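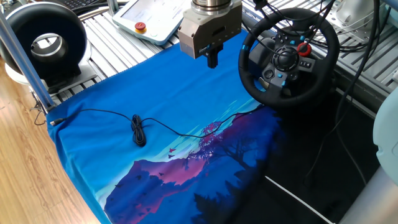 The gripper over a T-shirt and cable on the slotted table at Skiltden.

Folding a T-shirt is still hard work for a robot, and the people at Skiltden do not pretend otherwise. At the company's August open day, visitors crowded up to a metal table to watch an arm try it, with two black fingers and a good deal of patience.

The unit is on the Prurko estate, between a tile warehouse and a van hire yard. Doors opened in the morning and 64 people had signed in by lunch, many of them from local laundries and packing firms.

Gun-woo Song runs the handling side. He spent most of the day beside the table answering the same question, which was how long before he could sell one. "Not this year," he told a man from a hotel linen service. "Boxes we can do all day. Cloth moves when you touch it, and then your plan is wrong."

Cables give the same trouble. The thin black one laid across the blue shirt had a small bundle of loops in the middle and a silver-tipped plug at one end. A cable can be picked up almost anywhere along its length, but where you pick it up decides what the rest of it does. Song's team wants the arm to lift a cable clear of fabric without dragging the fabric along, a job that comes up in returns departments, where goods arrive in a heap.

The racing wheel at the side of the table drew the younger visitors, who liked its red dial and black buttons.

Rizwan Shaikh came from Beslow, where he manages a returns centre with two shifts. He watched five attempts with his arms folded. Three were clean. On the others the shirt came up with the cable and Song stopped the arm. "My staff would do it in a second," Shaikh said. "But I can't get staff for nights, so I'll keep coming back."

Skiltden plans a trial at Mohmand, a parcel firm nearby, which will start with boxed goods and add clothing after six months if the numbers hold up. The next open day will be in spring, and places can be booked through the front office.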